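Ticket 596: Ring marks on white table, Clomesow room
Category: Furniture and surfaces
Raised by: Fereshteh Tehrani
Assigned to: Horațiu Preda
Priority: Low
Status: Open, awaiting part

Reported fault
Ring marks on the top of the large white table, to the right of the small cream bin. Normal wipe-down does not shift them. Second point: lid on the bin sometimes drops shut when left open.

Log

09:40 F. Tehrani
Wiped with damp cloth, then washing-up liquid in warm water. No change. Table top is matte, so I have not used cream cleaner or a scouring pad.

10:15 H. Preda
Please confirm number of marks and whether the surface is raised or rough. Attach a photo with the lid up.
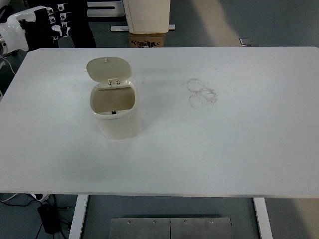
Table top with bin lid open. Three overlapping rings to the right of the bin, plus a small dark speck towards the far side.

10:50 F. Tehrani
Attached. Nothing raised under a fingernail. The right-hand ring is the darkest and has a rough edge. Lower left one is faint. There is also a grey smudge by the bin hinge.

11:20 H. Preda
Thin grey-brown line is consistent with tea or coffee, but could be metal transfer from a tin. Try in this order:
1. Bicarbonate paste, soft cloth, five minutes, rinse.
2. White vinegar diluted 1:1, rinse. Do not combine with step 1.
3. Melamine sponge, light pressure, on the faint ring only. Stop if the finish turns shiny.

13:05 F. Tehrani
Step 1 done. Faint ring mostly gone, other two lighter. Smudge by hinge came off. Speck unchanged.

13:40 F. Tehrani
Step 2 done. No further change. Have not started step 3. Homa Arabzadeh would like the table back for 14:00.

13:55 H. Preda
Leave step 3 for now. On the lid: check the hinge for grit and see if it holds when pushed fully back.

15:30 F. Tehrani
Hinge brushed out. Holds when fully back, drops if stopped halfway. Catch closes normally.

15:45 H. Preda
Replacement bin requested from Gratura, stores line 609. Rings to be looked at again when it arrives. Coasters are in cupboard 11.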